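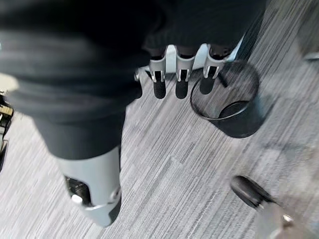
3. Hand and sleeve: checks before a run

3.1 With the arm powered down, pull the fabric clear of the finger joints. Look for lint in the slots and at the hinge pins. Wipe the fingertips with a damp cloth. Replace any tip that has gone shiny.

3.2 Route the wrist cable with enough slack for a full turn. On the Pascu unit the connector was reseated in August after 2,498 cycles; log the count each time it is opened.

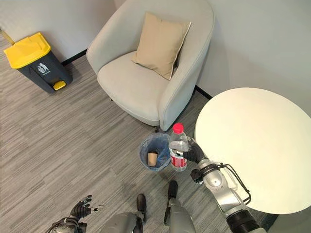 The release height is stored with the bin position, so moving the bin means teaching both again. Run the arm at low speed for the first drop. Default finger opening time is 200 ms; do not go below 156 ms with the Mondar controller.

3.3 Refit the sleeve last. The cuff must end above the metal section and must not ride down over the finger joints during travel. 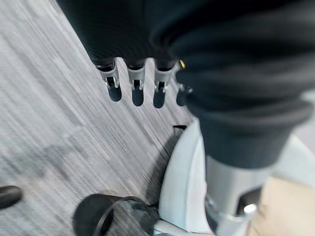
Fig. 3.2. Sleeve and fingers, wrist camera.

Exercise for Friday: write the check sheet for 3.1 to 3.3 on one page.

Filed under: Course Notes > Robot Upkeep

Related handouts
Callex wrist joint: grease and seals
Teaching positions on the Mimmont cell
Reading the fault log

Back to top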